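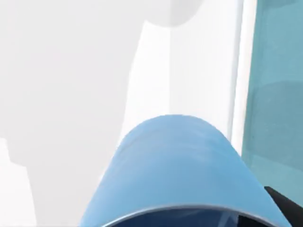 # Close-in work and the rules we stick to

Search this site Go

Hi all, and welcome to the October gallery page! I look after the simulation side of the Mastero project, and every so often I like to put our work up beside the practice notes we're supposed to be following. The notes live in a binder and a shared folder, and I know perfectly well which of you have opened either one (Syahrul, you're excused, you wrote half of it).

Gripper view, simulated. The rounded blue part takes up the lower middle with a bit of the black piece in the corner, and the tall teal panel is on the right. You can just pick out a darker band across the panel, and I couldn't tell you from this view whether it's a reflection or something showing through. Under rule 3 that gets written down as "unclear" and we move on.

**Say what you can see**

That's rule 3 in full, by the way. Weronika Pietrzak pushed for it after we spent a whole afternoon arguing over a label that somebody had filled in from memory. If you know what the object is only because you built the world file, leave the name out of the view notes and put it in the setup sheet, where it belongs. The pale surface on the left could be wall or tabletop, so "pale surface" is a perfectly good entry. I'd sooner read a dull note than a wrong one.

**Colours and see-through stuff**

See-through panels get their own line on the setup sheet. Write the colour as it looks in the view, then the material settings as they are in the file, and keep the two apart. Nandi Fourie asked if we could drop the first bit and just go by the file. No, sorry! Lighting changes how a panel looks, and this teal one goes from lighter at the top to quite a deep colour further down.

Same goes for shadows. Please don't fiddle with the lights halfway through a batch to get rid of a soft grey patch you don't like. Finish the batch, log it, then start a new one with a new lighting name. We had 13 runs last year under one name with two different light setups, and Bronisława Wróbel is still cross about it, as she has every right to be.

**Getting in close**

When the gripper fills this much of the view, we treat the run as close-in work, and the speed cap goes to 20 per cent of whatever the arm is set for. It applies in the sim as well as on the bench. I get grumbles about that one every time (it's slow, it's boring, there's nothing to break) but the motion files get copied across to the real arm at Vasiliauskas, and I don't want a fast one sneaking through because it was "only" a sim run. Leave the cap on, please and thank you.

If you need it off for a good reason, ask Maricel Pascual before you start and put her initials on the sheet.

**File names**

Project, batch, run, then lighting name, all lower case and no spaces. Keep the whole thing under 32 characters, or the old Trolus viewer chops the end off and you lose the lighting name. Yes, I've asked about a new viewer. No, I haven't heard back.

**Still arguing about**

- Do cropped views count as separate entries? I say yes, Weronika says no.
- Grey or gray in the colour list. The Hinanard template has one and ours has the other. I'm Canadian and I'm voting grey.
- Whether the view notes should be done by someone who didn't set up the world. I'm keen on this, but it means more hands than we've got right now.

Send me your thoughts on any of those before the next batch goes in. Syahrul Santoso has the master copy of the rules if you want to mark it up yourself, just use a different colour from his.

Filed under: Galleries, Simulation, Safe Practice, Team Notes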